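In Praise of the Cloth Napkin

My grandmother kept a drawer of cloth napkins, and I grew up believing every house had one. Then I moved to Ketitz for my first real job and ate supper at other people's tables for a year, and what I got (from very kind people, I should say, and excellent cooks) was a paper square or the roll off the counter. I missed that drawer more than I would have guessed. I have had one of my own for a good long while now, and I'd like to make the case for it.

The usual argument is about money and trash, and it's a fair one. A household like ours, with a few of us at supper and the odd guest, can go through 2304 paper napkins without ever noticing they're gone. I bought most of my cloth ones at the Gemell street sale one August for 50 cents apiece, and I am still using them. A couple have gone soft as an old shirt. One has a beet stain shaped like a boot, and it always ends up at my place.

But money was never what won me over. What I love is the slowing down. You put a piece of cloth in your lap and you've more or less agreed to stay in your chair. Children feel it too! My youngest, who at 5 could hardly be kept at the table through a bowl of soup, would sit a good while longer if she had a flowered napkin to smooth across her knees.

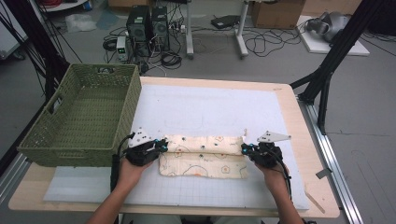 Folded the long way, print side showing.

People tell me they'd switch if it weren't for the laundry, and I understand the worry, though I think it's bigger in the mind than in the basket. Napkins are small. They tuck in around the towels and go along for the ride. I don't iron mine. I pull them flat with my hands, fold them while I listen to the radio, and if the corners don't meet, well, my corners don't meet either, these days. Friends who do iron tell me it's restful, and I'm happy for them.

There's a restaurant over on the Tusik road, a plain little place, 9 tables, that gives you cloth at lunch even if all you've ordered is a sandwich. I asked once whether it was worth the bother, and the woman at the register said people wiped their mouths more politely. I've thought about that quite a bit since, usually with mustard on my chin.
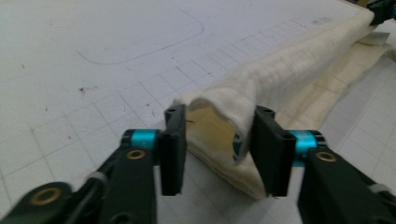
Page last changed: April 11, 2025

I'll admit that paper has its place. For barbecued ribs, for a head cold, for a birthday party with a chocolate cake and a dozen cousins, bring out the paper and don't feel bad about it. I'm not trying to make anybody's life harder. I only think that an ordinary supper of beans and cornbread deserves a bit of cloth beside the plate, and so do the people eating it, even when it's just the one person and the radio.

If you'd like to start, start small. Get a few that you like the look of, dark ones if you worry about stains, and leave them where the paper ones used to sit. The shop at Abubakar Corner sells seconds by the bundle, with crooked hems that I find rather dear.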